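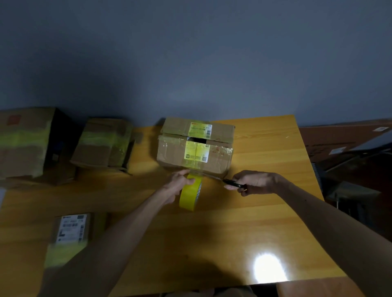

A day at the Koval paper mill open house

Posted 2018-10-21 by Bernadette

Home | Trips | Recipes | About me | Contact

I've wanted to get inside the Koval mill ever since we moved out here, and this fall they finally opened the gates for a day. Free parking in the field, free coffee, and a hard hat that kept sliding down over my glasses. I was so happy!

Cardboard is what they make, or really the brown paper that becomes cardboard somewhere else. Our guide was Darnell Szabo, who started there sweeping floors and now runs the night shift. He took us out to the yard first, where the old boxes come in, squashed into bales taller than my husband. Tape, labels, staples, all of it goes in together. I asked if I should be peeling the tape off at home (I do, every time, it takes forever) and he said a bit of tape is fine, the screens catch it. Pizza grease bothers them a lot more.

Then the pulper, which is a giant blender full of oatmeal. That's what it looks like and sort of what it smells like too, if you left the oatmeal in a wet basement. A lady in our group had to step outside.

The paper machine itself is in a long hall and it is LOUD. We got foam earplugs and Darnell did the rest of the talk by pointing. Wet gray mush goes in at one end and dry paper rolls up at the other, 228 feet away, and I never did catch the spot where one turned into the other. It's hot in there, so dress for it. I had on a wool sweater like a fool.

My favorite stop was the test lab. Rizwan Gondal let the kids crush little rings of paper in a press and write down the number on a chart. My nephew Ikhsan got the second best score of the morning and has mentioned it at every meal since.

Lunch was chili from the Plakero truck, four dollars a bowl, cornbread extra. The line was 25 minutes at noon, so eat early or bring a sandwich. The gift table had notepads made from mill paper and I bought too many.

They're talking about another open day in January. Closed shoes only, no kids under six on the machine floor, and the stairs are steep open grating, which my knees did not love. I'd go again, in a T-shirt.

We use cookies to keep this site running. OK | Read more

© Bernadette Nguyen-Tran | Write to me | Back to top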